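We use cookies to remember your preferences and to see which pages people like. By carrying on you agree to this. Accept / Manage settings

Keeping a capsule coffee machine sweet (and the table under it too) 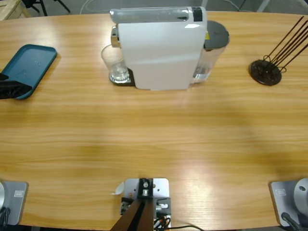 I came to capsule machines rather grudgingly, I must admit. For years I was a cafetière person and quite snooty about it, but when we moved to Idcombe the kitchen had so little worktop that the coffee things had to go on the table, and a small machine made much less mess. I've grown very fond of it! It does like a bit of looking after, though, and these are the habits I've settled into.

Start with the water. Empty the tank every evening and leave it upside down on the rack with its lid off, then fill it fresh in the morning. Water that sits for days gets a flat, dusty taste, and you will blame the coffee for it (I did, and bought three different sorts before I thought of the tank). Once a week I wash the tank in warm soapy water with a soft bottle brush, and rinse it until there isn't a bubble left.

Run a short cup of plain hot water through before your first coffee. It warms the glass nicely and clears out whatever was left in the head from yesterday. If you drink from a glass, as we do, make sure it's one meant for hot drinks, and don't take it straight out of a cold cupboard in January and fill it with boiling coffee. I lost a lovely old tumbler of my mother's like that.

The drip tray wants doing more often than you'd think. Lift it out, tip it, give it a good scrub in the corners with an old toothbrush and dry it before it goes back.

As for limescale, our water in Idcombe is dreadfully hard, so I descale every 2 months. Do read your own booklet first, as some makers don't like vinegar. Mine takes a sachet made up with 400 ml of water, then two full tanks of clean water run through afterwards - I know it feels wasteful, but you really don't want to taste that stuff.

Now, the table. Pale wood shows everything, coffee rings most of all. Wipe along the grain with a cloth that's barely damp and dry it straight away with a tea towel. I keep a plastic tray on the table for spoons, used capsules and the sugar, and it has saved me a great deal of wiping. Get one with a raised rim if you can, so that a spill stays where it is until you've finished your toast.

If you keep your capsules on a stand, turn it upside down over the sink now and then (empty, of course!) and go round the wires with a pipe cleaner. Dust gets into the joins and stays there.

Last updated in March

Comments (3)

Fodville Gran
Pipe cleaners, what a good idea. I've been using a cotton bud and getting very cross.

Sanaa Kettani
Does the cloth trick work on oiled wood as well? Ours was oiled last summer and I'm nervous of it.

M. Zariņš
Oiled is fine, Sanaa, just go easy on the soap. We've done ours that way for 9 years.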